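Gripper and Wrist Camera Comparison - Frequently Asked Questions

Last updated October 8, 2023

These answers cover the retail handling bench run by Tririne at its Bistcombe site. The bench compares end effectors, wrist cameras and arm controllers on the same shelf-to-basket and bin tasks. Purchasing questions go to the integration desk, not to the bench.

What is being compared?

Two end effectors and 2 controller builds. The end effectors are the Nieminen multi-finger hand and the Flernton two-jaw gripper. The controllers are the stock build shipped with the arms and the August build, which changes how wrist velocity is limited close to contact.

Which tasks are used?

Shelf picking into a basket, bin picking, and tabletop placement. Shelf picking gets the most time. It mixes rigid cartons, soft drink bottles and snack bags, and a gripper that does well on one of these often does badly on another.

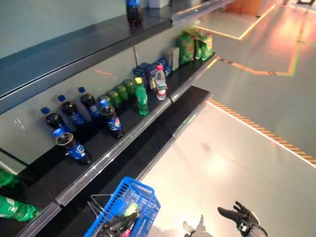
Shelf task from the head camera: drinks and snacks on the middle shelf, basket and gripper in the foreground.

Why are bottles harder than cartons?

A full bottle is heavy for its contact area, and the label can slide against the body. Grasping at the neck gives a secure hold but lets the base swing. Grasping at the label reduces swing but needs more clearance between neighbors. Tight rows favor the neck grasp with both end effectors.

How many grasps are in the current data set?

The current release has 1621 logged grasp attempts. An attempt is counted from the moment the arm leaves its pre-grasp pose, whether or not the item is touched. Attempts stopped by the operator are kept and flagged. Filter on the flag before computing a success rate.

Is the head camera enough without wrist cameras?

For choosing an item, usually. For the last part of the approach, no. The hand blocks the head camera's view of the contact point on most shelf picks, and depth readings on clear bottles are poor from that distance.

Where should the wrist camera be mounted?

There is a tradeoff. A mount close to the joint survives collisions and keeps the cable short, but the gripper body takes up a large part of the view. A mount farther out sees more of the work surface and hits shelf lips more often. We use the close mount as the default.

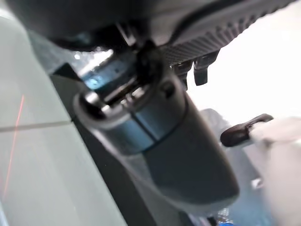
Self-occlusion is handled with a fixed mask stored per mount. The mask has to be redone after any change of end effector, and also after the bracket screws have been loosened, even if the bracket looks unchanged. A shift of 2 degrees at the bracket is enough to put gripper pixels outside the mask.

Why are some wrist images blurred or washed out?

Exposure is locked at the start of each run so that runs can be compared. When the wrist turns toward a bright wall or window, that part of the image saturates. Motion blur comes from the exposure time, currently 4 milliseconds, combined with fast wrist moves. The August controller build slows the wrist near contact, and blur drops there. It does not help during transit.

Can auto exposure be turned on?

Yes, in the camera profile. Runs recorded with it are stored separately and are not part of the comparison tables.

Which end effector should I start with?

For boxed goods, the Flernton gripper. It has fewer settings and its faults are easier to read from the log. For mixed shelves, the Nieminen hand - it copes better with bags, at the cost of longer calibration. Plan on roughly 5 calibration passes before the finger offsets settle.

How is the wrist cable routed?

Leave a service loop at the last joint and clamp it on the arm side of the bracket. Rotate the wrist through its full range by hand, with the drives off, and check that the cable stays clear of the fingers. Repeat the check with the arm reaching low. Crate edges and shelf rails catch a loop that looks fine at table height.

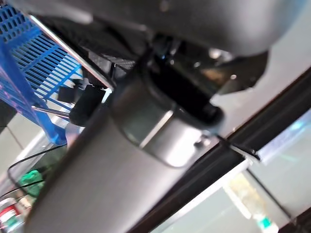 Controller questions

Do both controller builds use the same grasp planner?

Yes. Planner version and seed are fixed across builds. Only the trajectory limits and the contact threshold differ.

Can I run the August build on my own arm?

Only if the wrist firmware matches the version listed in the release notes. The build refuses to enable the drives otherwise and writes a version fault to the log. Do not bypass the check - the velocity limits are read from firmware tables that older versions lack.

Are raw camera streams available?

On request, for partner sites. Include the run number and the camera name. Masked streams are the default, and unmasked ones have to be asked for separately.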